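Nollent Table Cover Paper, White, 60 cm Roll
Sold by Agbeko Paper & Packing, Basport

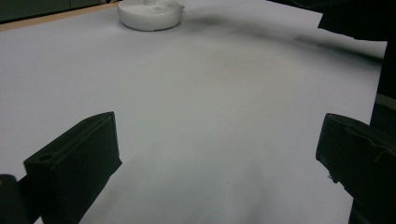 Reading time: 2 min

Nollent is a plain white paper for covering tables. Restaurants use it over cloths, schools use it for paint and glue sessions, and we sell a fair amount to market sellers who want a clean surface to lay stock on. It has no print, no embossing and no coating on either side.

Specifications
Item code: NOL-261
Color: white
Width: 60 cm
Length: 97 m per roll
Finish: uncoated, both sides the same
Core: cardboard, open at both ends
Sold by: single roll or case

Using it
Pull out the length you need and cut it with scissors or a wall cutter. Paper from close to the core has a stronger curl. Lay it curl side down and leave it for a few minutes before setting anything out. Light ripples are normal on a wide table. For long events, tape the sheet under the table edge or use cloth clips.

Pencil, crayon, marker and poster paint all work on it. Very wet paint will make the sheet buckle, and heavy marker can go through to the table, so put down two layers for that kind of work. It takes folding well and can be used to line drawers and shelves or wrap dishes for a move.

It is not waterproof. A spill should be blotted right away. Do not use it in an oven or under anything with a flame.

Two or more widths
On tables wider than the roll, run the sheets lengthwise and overlap them by a hand's width. Tape the underside of the seam. The Vundov paper tape we stock holds well and can go in with the used paper. Plastic tape has to be pulled off first if your recycling service asks for clean paper.

Storage
Keep rolls in a dry place, on end, in their wrap. Rolls left on a damp floor pick up a wavy edge that will not come out.

Ordering
Single rolls ship the next working day. Cases are packed to order. We keep over 400 rolls in the Basport store, but December orders from restaurants run high, so place large orders early in that month. Counter pickup is open until 4:30 p.m.

Unopened rolls can be returned in their original wrap. Cut lengths cannot.

For case prices or a sample sheet, ask for Bernice Opoku at the trade desk. School accounts are handled by Abena Agbeko. Please have your account number ready when you call.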